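I got to the Dulden lab at two in the afternoon with a list of questions about neural networks, and we spent the first half hour talking about sponges. That's my kind of interview! The researcher I'd come to see (she runs the Hetura project and asked me to leave her name out, so I will) thinks soft stuff is where robot hands still fall apart.

"Everybody shows you a robot picking up a block," she told me. "Fine, great. Now hand it something fuzzy."

Hetura's big idea is pretty simple. People carry a gripper by hand and do little chores with it, a camera on the gripper records the whole thing, and a robot arm learns from the recordings. Plenty of groups work that way. Her team wanted to know whether it matters where you do it, so they took the grippers out of the lab and into people's homes, onto real tables with real clutter all over them.
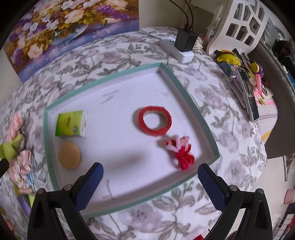 "We had a rule in the beginning that you clear the table first," she said. "Then we dropped it for half the sessions, kind of out of laziness, and those turned out to be the good ones."

How good? She pulled up the numbers for me. They trained two versions of the same model, each on 54 demonstrations per task, one set from cleared tables and one from messy ones. Then they tried both in 5 rooms neither had seen before. On hard objects like boxes, the two came out nearly even. On the soft and squashy things, the messy version dropped 11 percent fewer.

I asked why clutter would help with a sponge, of all things, and she laughed. "I have a guess, and my coauthor at Vasiliu has a different guess." Hers is that people slow down and close the fingers more carefully when there's a lot going on nearby, and the model picks up that care. Her coauthor figures it's all about the background. They've been arguing since June.

So now they're running it again with the clutter swapped out digitally, same hand motions, to see who's right. I wanted her to bet lunch on it, but she wouldn't.

What still goes wrong? "Pipe cleaners," she said, right away. "They hook on each other, they hook on the pads, you let go and they come along with you." She'd like to try a smoother pad from Grurkden next, though that means recording some of the tasks over again, and she didn't sound thrilled about it.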